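Keeping apples from December into spring (and what to do with the ones that won't keep)

Posted in Kitchen and Larder, last tidied up 2025-07-10

Every winter I come home from the market at Clellville with far more apples than any sensible household needs, and every winter I promise myself I'll be more careful with them. Over the years I've settled into a way of going on that wastes very few, so I've put it all down in one place for anybody with a full fruit bowl and a cold cupboard.

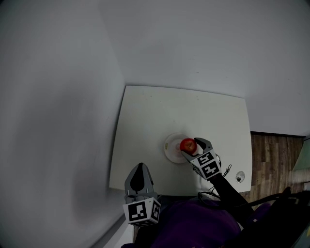
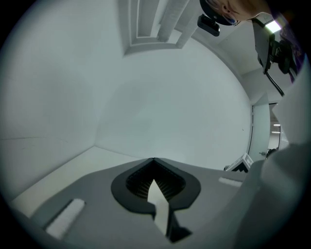
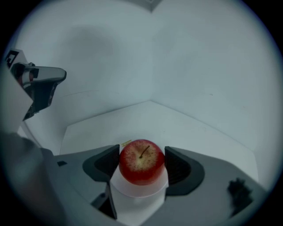 Sorting is the part people skip, and I do understand, for it's a bit of a chore when you've only just got the bags through the door and want a cup of tea. Do it the same day all the same. Clear the table, put down a plain white plate and look at the apples one at a time, turning each right round in good light. Bruises are easy to miss on a dark skin, and a glossy red apple sprinkled all over with little pale dots, like this one, can hide a soft patch beautifully. The dots themselves are nothing to worry about and you'll find them on plenty of perfectly sound fruit. Leave the stalk on if it has one, as a torn stalk leaves a little wound where rot gets in. Then make two heaps – keepers, and eat-me-soons.

The keepers want wrapping. I use old newspaper, a half sheet to each apple, twisted loosely at the top, and lay them in a shallow tray so that none is sitting on top of another. My trays are the Blöndal ones with the slatted bottoms, which I've had for 20 years and wouldn't part with, but a shoebox with a few holes poked in the side does very nicely. Somewhere cool, dark and a touch damp is what you're after. A garage is good if it doesn't freeze, and so is the bottom of a north-facing cupboard.

Keep them well away from the potatoes and the onions, too. Apples will pick up the smell of an onion before you know it, and the potatoes will start sprouting.

Go through the trays once a week or so. Lift each parcel and give it a gentle feel, and have a sniff while you're there – a bad one usually gives itself away by the smell. Take it out and change the paper on its neighbours.

As for the eat-me-soons, they go in the fridge in a bag with the top left open, where they stay crisp for roughly 9 days. Anything past its best I peel, core and stew with a splash of water and 300 grams of sugar to a big panful (less if they're sweet, so do taste first!). It freezes well in old Judell tubs, flat side down, with the date on the lid in pencil.

Wash apples only when you're about to eat them. A rinse under the cold tap and a rub with a clean tea towel will do.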